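Protix soft finger set for two-arm tabletop cells: service notice and fitting notes

Reading time: 4 min

The Protix finger set is a pair of blue, lattice-backed fingers for light objects such as paper cups, bowls and drink cans. It fits Esstead and Yensuk grippers. This page was revised in June after a fault in which the right gripper kept closing after a stop command. Please read the notice before ordering spares or putting a stored set back into use.

What went wrong

On a two-arm cell the stop signal is passed from the left gripper controller to the right. With controller version 2 the right side could miss the signal if it arrived during a grip-force update. The left arm stopped. The right arm held its position, but its fingers went on closing to the last set force. The fault was logged 21 times in 538 cycles on our bench. No injuries have been reported. Thin-walled items were crushed, and a hand between the fingers could be pinched.

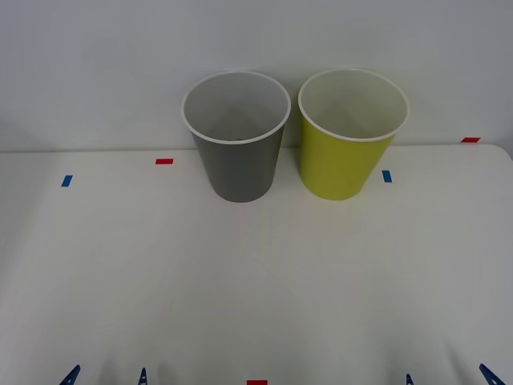
Kilance support desk wrote in to say that their right gripper did the same thing with the door switch, so the emergency stop button is not the only trigger. They asked that the notice cover both.

It does. Any stop that passes through the left controller is affected, including door switches and light curtains. A stop wired directly to the power supply of both grippers is not affected.

Who needs to act

All two-arm cells running controller version 2. Single-arm cells can go on working as normal. The version is shown on the start screen of the gripper controller.

Until the update is installed, keep hands out of the cell unless gripper power is off at the main switch. Do not rely on the software stop to free a trapped object.
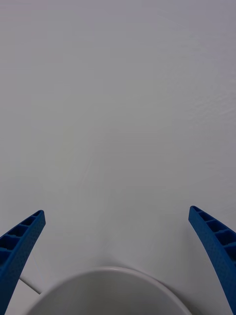
After the update, run the stop check on each arm separately and then on both together. Start with the fingers open and nothing between them. Send the stop halfway through a close command. Both grippers must stop and stay stopped until they are reset by hand. If either one moves, switch off and contact us with the log file.

Repeat the check with a light object on the table before returning the cell to work.
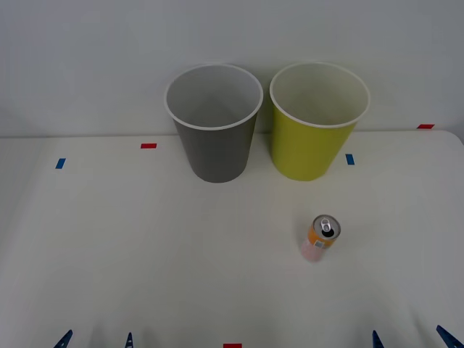
Two paper cups and an opened drink can on the work surface.

Finger wear

Sets that closed at full force during the fault may have cracked ribs near the tip. Look along the lattice under a good light and replace both fingers of a pair if any rib is split. Fingers are sold in pairs only. Glue repairs are not covered. 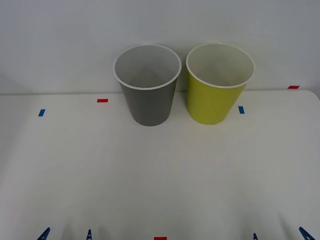
Cups at the back of the table, with tape position markers and fingertips at the front.

The controller update is free. Replacement fingers are free for cells on the affected version if the log shows the fault. Allow nearly 4 weeks for delivery.

Related items
Protix finger pair, blue
Protix stop relay for two-arm cells
Esstead gripper mounting plate
Yensuk gripper mounting plate
Controller update instructions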